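Best way to store stemmed glasses without chipping them?

Posted by Brzozowska, April 3, 2021

Hello all, I hope this is the right corner of the site. We moved in November and I still haven't got a proper home for our wine glasses. There are 6 of them, nothing grand, but I'm fond of them and I've already chipped one rim in the cupboard. I've been looking at those little metal holders where the glasses hang upside down. Do they really keep them safe, or will the whole lot topple over the first time somebody knocks the worktop?

Jetlow

Just put them back in the box they came in. Works for me.

Jarel

Welcome, and sorry to hear about the chipped one! I've had a wire holder for years now and I'm very fond of it, though it did take me a while to get the hang of it. Mine has a round, heavy base, and I'd say the weight matters more than anything else - pick it up in the shop if you can. Then load it evenly, one glass and then the one opposite, and take them off in the same way, or it does start to lean.

Clear a good space before you begin, too. I stand all the glasses close by on the table and hang them from there, holding each one low on the stem.

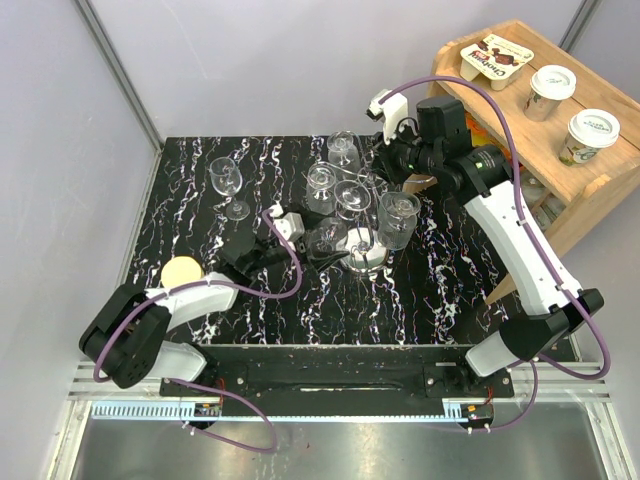
Do make sure they're properly dry before they go up, as drips run down and leave marks round the rims. And if your table is stone or anything else hard, a folded tea towel underneath is well worth the bother while you're getting used to it - it has saved at least one of mine. Let us know how you get on!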